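Sunday, late

Two hours at the Fondale for the new Turel picture and I have come home in a worse mood than I went. The house was half full. Ásdís Brynjólfsdóttir had saved me a seat on the aisle, which was kind of her, though she talked through the trailers and then shushed me when I sighed.

Everyone has been saying this is the one where he goes back to his hometown and finds his feet again. I have heard that about the last two. What he has gone back to is the same harbor street he always goes back to, with the same wet cobbles and the same aunt at the window. Martinelli plays the aunt this time and she is good, she is always good, but they give her a letter to read aloud and I could feel the whole row settle down for a nap.

The papers will call it his most personal work. I don't know how they would know. I have never met the man and neither have they, and a boy with a bicycle is not proof of anything.

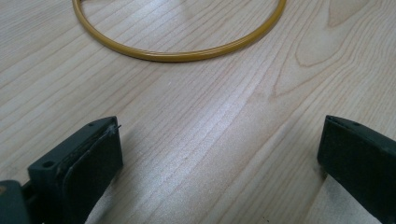 The ending is what I keep going over. The boy, grown up now, sits down across from his brother and for seven minutes they say nothing, and we are supposed to feel the years between them. I felt my knees. A shot that long has to give you something to look at, and all he gave us was a tabletop. I could get as much out of pale wood with the grain running across it on a slant and a thin yellow ring lying there. More, maybe, as I wouldn't be told by a cello what to think of it.

Ásdís cried. She says I go in with my arms folded, and I said I go in having paid, and we left it there until the bus. On the 713 she started up again about Pekutov, how people walked out of his early ones too and look at him now. Well, I have looked at him now. I saw the one with the snow twice to be fair to it and I still think there is a good short film in there with an hour of weather on top.

She wants to go to the talk in October, where Turel is meant to explain himself from the stage. Tickets go on sale at 5 tomorrow. I said I would think about it. If a picture needs its director to come along behind and tell you what was in it, I have my doubts - but the last bus will have gone by the time it lets out, and I don't like her walking up that hill alone.

Didn't eat supper. Left the porch light on again, must see to that in the morning.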